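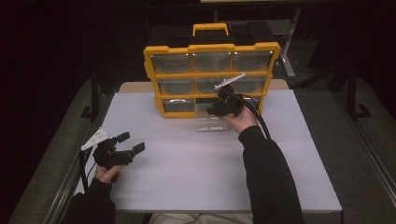
Sorting small fixings into a drawer cabinet: what goes where?

Posted by Ming-te Ho in Sheds, Garages and Workshops

I've been given a small parts cabinet, yellow frame with clear pull-out drawers and a carry handle on top. It has three rows. At the moment all my bits are in margarine tubs: screws, nuts, washers, picture hooks, fuses and a lot of things I can't name. There must be 400 washers alone.

Two things I'd like to know. Is it better to sort by size or by type when there are so few drawers? And how do you get a drawer out without tipping the lot over? Mine stick a bit and the cabinet is light when it's empty. It will live on a table, not on the wall.

We use cookies to remember your settings and to count visits. Accept all | Manage choices

Li-hua Huang

Type first, size second. Looking for a washer, you know it's a washer before you know it's an M6. I did mine by size to begin with and ended up opening every drawer.

What worked for me:

1. Tip one tub at a time on to a pale surface. A white table is good, as small things show up well against it. Take one drawer right out, stand it in front of the cabinet and fill it there. 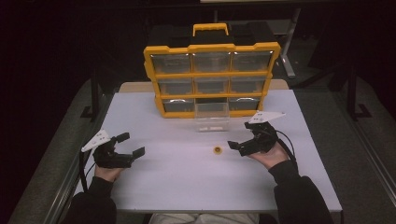 2. Put the heavy stuff in the bottom row. Nuts, bolts and wall plugs full of grit all go there. The cabinet stops sliding about once there's some weight low down.

3. Use dividers if you have them. One drawer split in two will take plain washers on one side and rubber ones on the other.

4. Label last. You will change your mind at least once, and peeling labels off clear plastic is a nuisance.

As for sticking, hold the frame with one hand and pull straight towards you with the other. If you pull upwards the back of the drawer catches. A wipe of candle wax along the runners helps. I do mine every August when I clear the shed out.

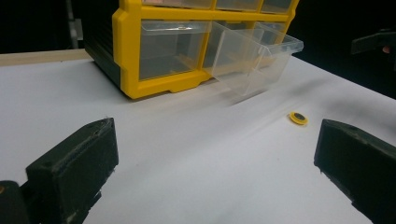
If it still slides, put a bit of rubber matting under the feet. I bought a roll of Stindmont drawer liner and cut a piece to fit, and there was plenty left over for the kitchen. Don't glue it down, or you lose the use of the handle.

One drawer should be kept for things you can't name. Empty it once a year and throw out whatever you haven't wanted.

Ewan Trevaskis

just chuck it all in jam jars, been doing it 40 years

Wen-hsiung Chiang

I agree with Li-hua about type first, but I'd give washers two drawers if you have that many. Metal in one, rubber and sealing washers in the other. Rubber ones pick up oil from the metal ones and go soft.
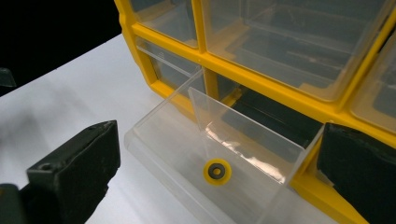 Other points:

- Don't fill past halfway. You need room to get your fingers in.
- Tape a sample of what's inside to the front of the drawer. It's quicker to read than a label.
- Fuses and batteries are better in a separate box in the house.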